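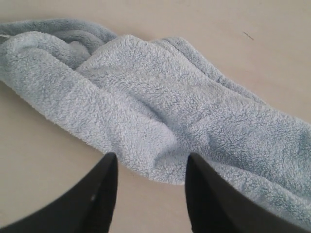 Hellblaues Frotteetuch, zusammengeschoben, zu TOP 2

Protokoll der Hausrunde Flolitz, 5. Dezember 2022

TOP 1: Protokoll vom Juni genehmigt, bei einer Enthaltung (wegen der Rechtschreibung).

TOP 2: Falten durch Maschinen. Die Wäscherei Irberg wünscht weiterhin einen Automaten, der Handtücher faltet. Sindeo hält glatte Tücher für machbar und zerknüllte für »anspruchsvoll«. Die Wäscherei merkt an, dass glatte Tücher dort selten angeliefert werden. Im Haus liegen derzeit 256 Stück, sämtlich anspruchsvoll.

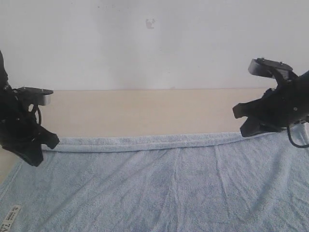 Protokoll und Foto: Schriftführung Flolitz

Zwei Greifer über einem ausgebreiteten Tuch fand die Runde ansehnlich. Die Frage, wer es ausbreitet, wurde vertagt.

TOP 3: Kosten. Kaewmanee bietet eine Probezeit für 2.000 Euro an, Weichspüler nicht enthalten. 6 Stimmen dafür, 2 dagegen. Bis auf Weiteres wird von Hand gefaltet.

TOP 4: Verschiedenes. Der Kaffee ist alle.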